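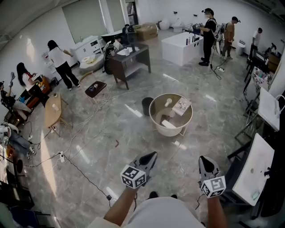 Clarwood House - ground floor and stairs
Slips, trips and falls checklist, with comments
Checked by: Sverre Isaksson
Date of check: 25/07/2025
Previous check: November, by Åsmund Grønli

Ratings: OK = no action. Minor = put right at the next routine visit. Action = put right by the named person before the next check. N/A = does not apply.

1. Floors

1.1 Tiles sound, none rocking or lifted: Minor
One tile by the garden door has a chipped corner. No raised edge yet. Grout missing along the same side for the length of two tiles.

1.2 Floor clean and free of residue: OK
The cleaner was changed from Flidov concentrate to the ready-mixed one after the November check. The film we used to get by the sink has gone.

1.3 Walkways clear of loose items: OK
Small stools and bins are to go back against the wall after use. This was in the November comments as well and has mostly been followed.

1.4 Mats flat, with backing in good order: Action
Front door mat curls at one corner. Flattened by hand and came up again within the hour. Replace, do not tape. Åsmund to order.

1.5 Change of level marked: OK
Strip on the step down to the utility room renewed in spring. Still well stuck.

2. Stairs

2.1 Handrail firm along its full length: Action
Second bracket from the top moves when leaned on. Screws tightened on the day but the plug is turning in the wall. Needs a longer fixing. Ask Løken to quote along with item 4.2.

2.2 Treads and nosings: OK
All 9 treads walked and checked by hand.

2.3 Nothing stored on stairs: Minor
Two boxes of paper on the half landing, moved during the check. Please use the cupboard.

2.4 Carpet rods: N/A
Carpet removed.

3. Lighting

3.1 Switches reachable before entering: OK

3.2 Hall and landing lamps working: Minor
Landing lamp slow to come on. Same Konuvum fitting as the one replaced last year, so probably the starter again. Spare is on the meter cupboard shelf.

3.3 Outside light at rear door: OK
Sensor picked me up from the gate. It stays on for 25 seconds, long enough to find a key but a bit short with shopping. Left as it is.

4. Outside paths

4.1 Slabs level: OK

4.2 Drain covers seated: Action
Cover at the side passage rocks underfoot. Frame is rusted on one side. Cone placed over it until it is seen to - please leave the cone there.

4.3 Moss and leaves: Minor
Moss on the north side only. Scrub before autumn.

4.4 Grit bin stocked and lid closing: OK
Nearly full. Lid hinge oiled.

5. Records

5.1 Accident book available and up to date: OK
One entry since November, a stumble on the front mat, no injury. See 1.4.

5.2 Actions from last check closed: Minor
All closed except the sign for the utility room door. Åsmund says it was ordered in the wrong size and has gone back.

Next check: November. Section 4 to be done in daylight, so please start there.

Signed: S. Isaksson
Copy to: Å. Grønli, noticeboard file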